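Morkberg Library Will Lend Household Items From May

7 February 2022
By Zofia Makowska

The public library in Morkberg will start to lend household items in May, the town council decided at its last meeting. Residents with a library card will be able to borrow things such as sewing machines, folding tables, drills, cake pans and walking sticks in the same way they now borrow books.

The collection will be kept in the former reading room for newspapers, on the ground floor, next to the bicycle entrance. The room has been closed since the heating was repaired there, and the council agreed to pay for new shelves and a wider door.

Reshma Naidoo, the head librarian, told the council that the idea came from the readers themselves. In the autumn the library put a box near the front desk and asked people to write what they would like to borrow. "We expected more films and more comic books," she said. "But on many of the papers was written a ladder, or a carpet cleaner. People live in small apartments and they have no place to keep such things."

Each item can be borrowed for 5 days and the loan can be extended once, if no other person is waiting. There will be no fee for most of the collection. For electric tools the borrower will leave a deposit, and the amount is not decided yet. A reader may have 3 items at home at the same time.

The shop chain Rurkurex has promised to give the first tools, and it will also check them once a year for safety. The rest should come from donations. The library asks people to bring only items which are clean and complete, with the manual if it still exists. Mattresses, car parts and children's car seats will not be accepted.

Not all members of the council were in favor. Iulian Cozma, who voted against the plan, said he was worried about repairs and about the work of the staff. The library has 6 employees and two of them work only in the mornings. "I like the idea, but a drill is heavier than a book and it breaks more easily," he said. He asked for a report after the first year, and this was added to the decision.

Karthikeyan Kulkarni, who runs the repair evening in the Shetty building across the street, offered to look at broken items once a month. His group has already helped the library with reading lamps and with the old copy machine.

The catalog of items will be open on the library website before the first loans begin, and it will be possible to reserve from home. Items must be picked up in person. Donations are accepted at the side entrance during normal opening hours, and larger things should be announced by phone first. 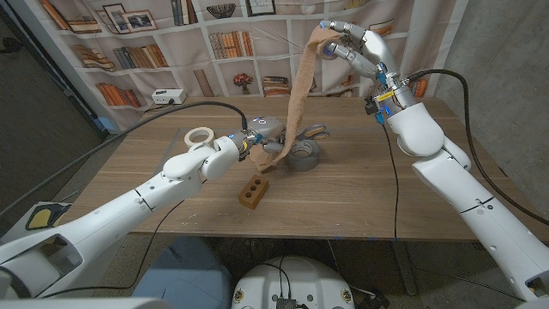
Readers who do not have a card yet can get one at the front desk with proof of address. The card is free for residents of the town.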